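Second-year budget for the kitchen arm

The equipment request for the Redavville kitchen is due in May, and I have been putting numbers next to things I would have guessed at a year ago. Most of the first budget went to the arm and the base. What I got wrong was everything bolted to them or plugged into them, so this post is mostly about small items.

Hands first. We are pricing two. The Stovatent hand is $1,136 for a refurbished unit with a 90-day warranty. Zenlow wants $695 for a simpler one with fewer driven joints. Gumaro Ledesma favors the cheaper hand and two sets of spare fingertips, and for cups and bowls I would agree with him. Plates are the harder case.

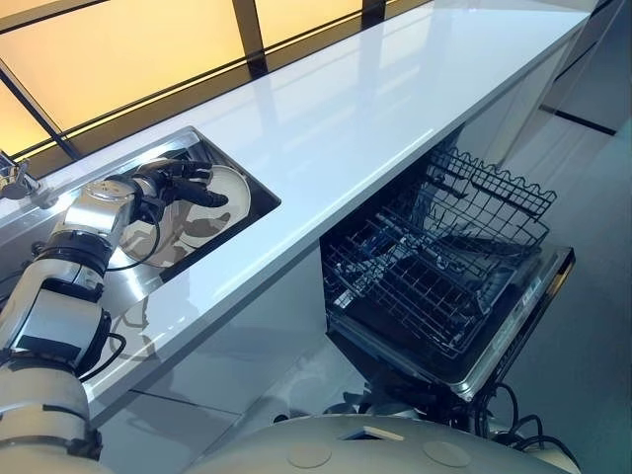
Dish loading is the task I am budgeting against, and it sets the spec for the hand more than payload does. Plate weight is trivial. Reach into a confined space is the expensive part. With a plate lying tilted in a deep steel basin, the fingers have to come down inside the walls and get hold of a raised rim, and the wrist needs clearance to do it. The same plate then has to go between the wire tines of a lower rack, at a different height and angle. I asked both vendors for outside dimensions with the fingers curled. Only Stovatent sent a drawing.

Cables are the next line. Last year I entered zero. This year it is $313 for a replacement wrist harness, strain reliefs and a sleeve kit from Gallardo. Nipon Wattanapong logged the connector faults over the winter, and nearly all of them were at the wrist end. A spare harness on the shelf costs less than a week of waiting for one.

Splash protection for the forearm came in at around $574, quoted without fitting. I have asked for the fitting price separately.

Still open: whether plates count as consumables or equipment. Purchasing has given me both answers. I have them under consumables for now, along with detergent and rack clips.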